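Speaker notes, laundry talk, Umedthorpe Community Hall
Start 9:30, doors earlier. Slides are on the USB and also in my email.

Opening (keep it short, they've just had morning tea)
Hi, thanks for having me. Worked in commercial laundries 20 years, Lau Linen Services most of that. Started on the folding line, ended up running the wash floor. Not selling anything. Ask how many people think their towels have gone scratchy. Wait for hands. Don't rush this bit.

Slide 2. Why towels go hard
Main culprit is too much detergent. Second is fabric softener, which people never believe. Softener coats the loops, feels lovely for a fortnight, then the towel stops drinking up water. Then people add more softener.
Third is hard water. Bore water people, this means you. Minerals sit in the pile.
Fourth, drying flat out in full sun on a still day. Loops dry stiff in whatever shape they were in. A windy day does half your work for you.
Mention the motel job here. 314 bath towels, all like cardboard, owner wanted to bin the lot. We stripped them and almost all went back on the racks. Don't tell the long version!!

Slide 3. Stripping a towel
Hot wash, no detergent at all. Cup of white vinegar in the drum. Let it run right through.
Then second hot wash, half cup of bicarb. NOT together. Somebody will ask why not together. They cancel each other out, you get fizz and salty water and a big power bill.
Look through the door during the rinse. Suds with nothing added = old detergent coming out.
Still suds after both? Go again.
Check the label first. Anything with a rubber backing, leave it out of this.

Slide 4. How much detergent
Hold up the scoop. Then hold up the tablespoon. Leave a gap.
Front loader, soft water, normal dirt: two tablespoons of powder is heaps. Top loader a bit more. The line on the scoop is for a full load of footy gear.
Overloading. If you have to push the door, take some out. Towels need room to flop.

Slide 5. Microfibre
Different animal, give it its own slide becuase I always get asked.
Wash by itself. It grabs lint off cotton and hangs onto it for ever.
Warm not hot, no softener ever, no bleach. Low heat if you have to tumble, the fibres can melt. Better on the line.
Dark colours first wash alone, in case the dye runs.
Gym towels, car cloths, hair wraps, same rules for all of them.
If it's stopped picking up water: soak in warm water with a drop of dish soap, rinse till it runs clear, hang. Normally comes good.
Trisus powder question will come up (it did at Wurnance). Say I haven't tested it, read the back of the pack, if it says softener in it then keep it off your microfibre.

Slide 6. Folding and storage
Shake each towel hard before it goes on the line and again coming off. Lifts the loops. Free.
Thirds lengthways, then in half, then half again. Fold facing out on the shelf so you can pull one without the pile coming down.
Flat square stack for the plush ones, don't roll them tight, it crushes the pile.
Only put away bone dry. Slightly damp in a closed cupboard in Febuary and you'll smell it by the weekend.

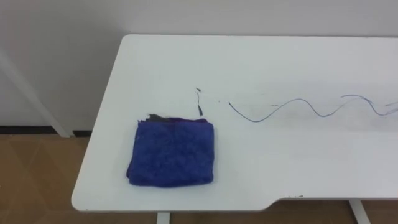
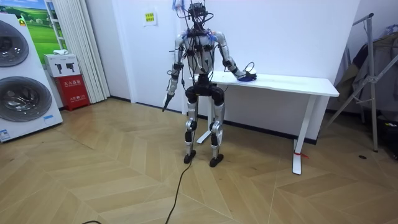 Rotate. Clean ones to the bottom of the pile, take from the top. Otherwise the same two get flogged and the rest sit there going yellow on the crease.
Linen cupboard door open an hour or so after the big wash. Bit of airflow.

Slide 7. When to give up
Hold it to the light. If you can see the window through it, it's a rag.
Edges frayed but middle good: cut down, hem, face washers.
Vet clinics and shelters often take old towels, ring first. Not all want them.
Musty smell that survives two vinegar washes, let it go.

Questions
Likely ones: whites going grey (mixed loads, low temp, too much powder again). Dryer balls (fine, bit noisy). Cleaning the machine itself, monthly, hot and empty, wipe the door seal.
If someone starts on the septic tank, send them to their plumber.

Leave handouts on the chairs by the door. Get the tablespoon back.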